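Kadier_12
Anyone still using whiteboards for the shopping list? Fellomard reckon their wipes bring up old marker in 2 minutes. I don't believe it. 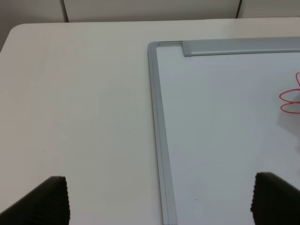

Lungile Sibiya
Wipes are a racket. A damp cloth does mine. I'd sooner have a smooth white tabletop like that one and a pad of paper.

Istell
Disagree, paper gets lost. I've had 300 lists go missing in coat pockets.

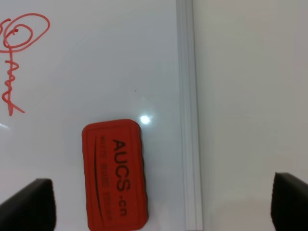 Does red marker stain worse than black?
Depends how long you leave it. Mine went pink after a month.

Kadier_12
Mine didn't, and it was up since April. Still not buying the wipes.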